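Glossy coffee table, scratches and the small bin question

Forum: Living Rooms and Furniture Care
Thread started 29/07/2025

brurer_road wrote:
We inherited my aunt's front room set. Three-seat sofa with a carved top, matching footstool, and a big rectangular coffee table with a very shiny reddish-brown finish. The sofa I can live with. The table is driving me nuts. Every crumb shows, every wrapper shows, and after the family has been over it takes me longer to clear than the kitchen does. My husband puts the trash bin right up on the table and sweeps everything into it. I say that is how you scratch a finish. Who is right? And what do you wipe it with afterward?

tiltonmaple wrote:
You are. Grit gets under the base of the bin and then you drag it. I had a table like that refinished in March and it cost me 200 dollars for the top alone. Keep the bin on the floor and carry the trash to it.

Liviu Stanciu wrote:
I clean houses for a living and I put the bin on the table all the time. Set it down, don't slide it. Lift it by the rim when you move it. If you carry handfuls of crumbs over a rug to a bin on the floor you will be vacuuming next. The scratches come from people wiping a dry table with a paper towel.

tiltonmaple wrote:
Setting it down is fine until somebody is in a hurry. I wouldn't allow it on mine.

Liviu Stanciu wrote:
Then put a folded dish towel under it. Problem solved.

avram_h wrote:
What kind of finish is it? If it's old French polish, water will mark it and so will a hot cup. If it's a modern lacquer it is tougher than people think. Try a drop of rubbing alcohol on the underside where it won't show. Shellac goes tacky, most lacquers sold for tables in the last few decades take longer to react. Don't do this on top.

brurer_road wrote:
I don't know what it is. My aunt bought the set from a store called Avram & Stilness that closed a long time ago. I'll try the underside this evening.

avram_h wrote:
No relation, for the record.

Ottó Kelemen wrote:
We have a very similar sofa and table. My routine, for what it's worth:

1. Pick up the paper and wrappers by hand first. Drop them straight in the bin. Line the bin with a bag and fold the edges well over the rim so it doesn't slip down when something heavier goes in.

2. Crumbs next, with a soft brush – the kind sold for baking works. Brush toward you and catch them in your palm.

3. Barely damp microfiber, then a dry one. Go with the grain. No spray polish, it builds up and goes cloudy.

4. Look at the top from low down with the window in front of you. You should get a clear reflection of the sofa. If it looks smeary, go over it again with the dry cloth.

Bin goes on the table at our house too, for step 1 only. In the first one there are still a couple of scraps left to pick up, and the second shows the sofa seats reflected in the wood. 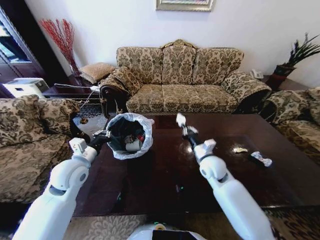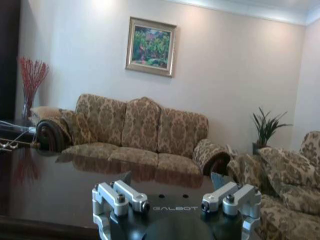 5. Do the sofa last. Pull the seat cushions forward and check behind them. The patterned fabric hides a lot, so run a hand along the seams. Then the footstool.

tiltonmaple wrote:
Nice shine, I'll give you that. Still wouldn't put the bin up there.

brurer_road wrote:
That is pretty much our sofa, carved crest and all. Thank you for the steps. Do you use anything on the fabric?

Ottó Kelemen wrote:
Upholstery brush on the vacuum, low suction. Nothing wet. A cleaner once left a ring on one of the arms and it took a professional to get it out.

avram_h wrote:
Any news on the underside test?

brurer_road wrote:
Not tacky after a minute, so I'm guessing lacquer. Husband has been told he can keep the bin on the table, with a dish towel under it.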